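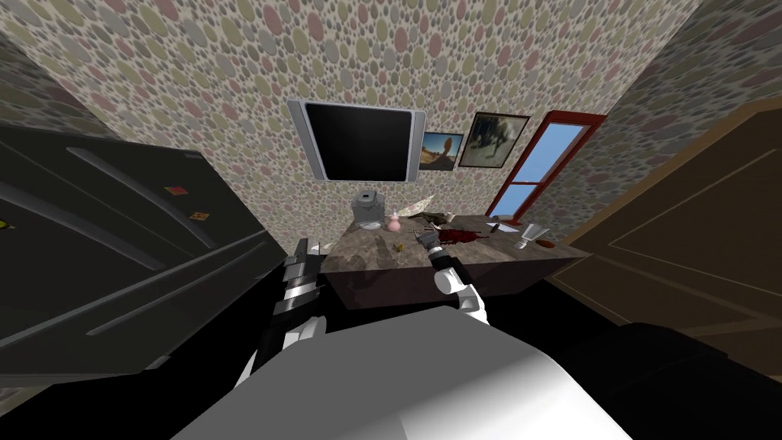
House rules for kitchen robots, a thread

1/ The Wonddale draft standard on kitchen robots has 12 clauses. 8 of them are "be careful" in a nicer coat.

2/ Clause 2: find out what a spill is before you touch it. My aunt could have written that, and in fewer pages.

3/ Clause 5: an idle arm waits with its gripper open and empty. Imbridge wanted "relaxed". There was a vote. 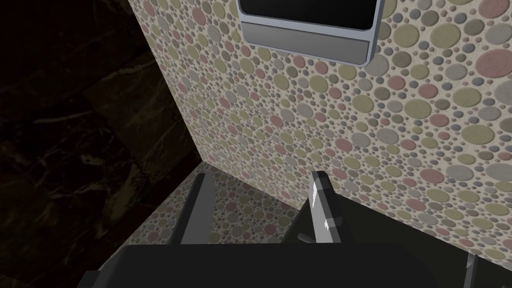
Emik

4/ Still on clause 5. Open means open. Manalo's comments ran to 3,000 words on how open.

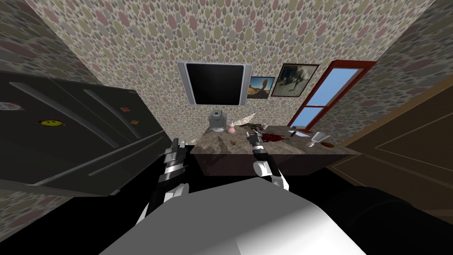 5/ They also want the second arm kept out of the first one's way, a rule I'd happily extend to most families at Christmas.

6/ Comments close in June. Mine is one line: please say who holds the cloth.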